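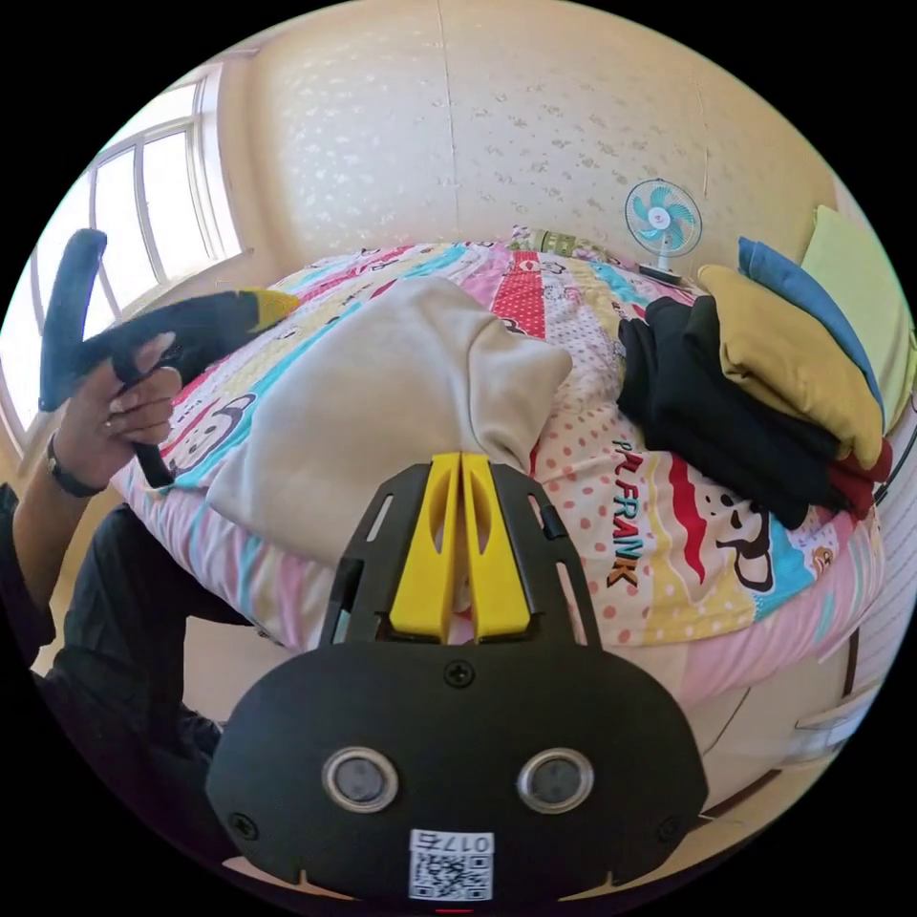 Malou Nørgaard asked us, before she would look at a single slide, why she should pay for another system that reads rules on her behalf when she already employed people who could read. We didn't have a good answer that afternoon. Most of what Prendura does now came out of trying to find one.

About Prendura

We help small and mid-sized financial firms keep up with what their regulators want from them. That means tracking rule changes, working out which ones apply, and keeping a record of who decided what and when. Our main office is in Stostton, with a second, smaller one in Flerkholm.

You will have seen other firms in this line promise to take compliance off your hands. We doubt it can be done, and we would be wary of anyone who puts it in a contract. If a regulator fines you, the letter comes to your address. A supplier can save you reading time and spare you some filing. The judgement stays with you.

What we do

Our service checks the published output of 108 authorities and sorts it by subject and type of firm. In a busy month that can bring in more than 2,000 documents, and a large share of them matter very little to any one client: speeches, corrected footnotes, consultations on products you don't sell. Software does the first sort. A person on our staff reads whatever is left before it reaches your list, and puts their initials on it.

We use machine learning for the sorting and for matching terms where two countries have different words for the same duty. It is good at the first job and patchy at the second. In July we ran it against 413 definitions that our own analysts had already matched by hand, and the results were uneven enough that we still don't let it publish a match by itself. Clients can have the full results, bad pages included.

What we don't do

We don't give legal advice. We don't score your firm for risk, as we have yet to see a score that two sensible people would read in the same way. We don't forecast what a regulator will do next either — plenty of newsletters will do that for nothing.

How we charge

There is one yearly fee, set by the number of authorities you follow. The smallest plan costs 3,000 pounds. Setting up is included, and you can leave with your records in a plain spreadsheet.

Who owns us

Prendura belongs to the people who work here, along with one outside shareholder, the Nørgaard family firm. Nørgaard is also a client and pays the same rates as the others. We mention it here so that you can ask about it.

New clients start with a trial on their own list of authorities. Bring the awkward ones.

Page last checked 23/05/2019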